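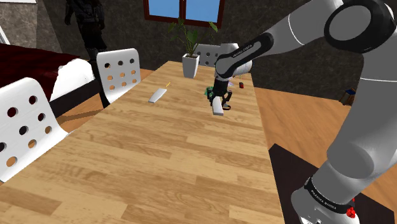

Maiara Seixas
2018-08-15

OK I have been reading about wood grain for a week straight and I need to put it somewhere, so, a thread!

First thing. Every ring in a tree has two parts, the pale part that grows fast in spring and the darker part that grows slowly later in the year. All those stripes on a board are just those two taking turns. I knew that in a vague school way, but I'd never looked at a shelf and thought "oh, that's a spring."

The way you cut the log changes everything. Slice straight through and you get those big pointed arches (cathedrals! that's the real term!). Cut it so the rings stand upright in the board and you get straight, quiet lines. Same tree, completely different look.

Quartersawn oak gets its own post because of RAY FLECK. Shiny ribbons running across the grain, and they flash when you tilt the board. I stood in the lumber yard tilting one for so long that somebody came over to ask if I needed help.

Knots are where branches were. A tight knot was a living branch, and a loose one with a dark ring around it was usually dead already while the trunk kept growing past it. I can't stop checking my kitchen cabinets now.

Some bristlecone pines have more than 3000 rings, packed so close you need a magnifier to tell them apart. Imagine being the person with the magnifier.

My own contribution to science: I sanded the end of a maple offcut up to 200 grit, wiped on a little mineral oil, and the rings just jumped out. At 100 grit it was all fuzz. Worth the sore arm.

Róisín Ó Conaill lent me her hand lens and I'm going to be very slow about giving it back, sorry Róisín.

If you have an old piece of furniture, go pull out a drawer and look at the underside. The cheap hidden wood is often the most fun, with saw marks and wild grain and sometimes a bit of pencil from whoever built it.

Next up is elm. I've got a chunk from Alaric Pruitt's woodpile and the grain goes everywhere. More when I've sanded it!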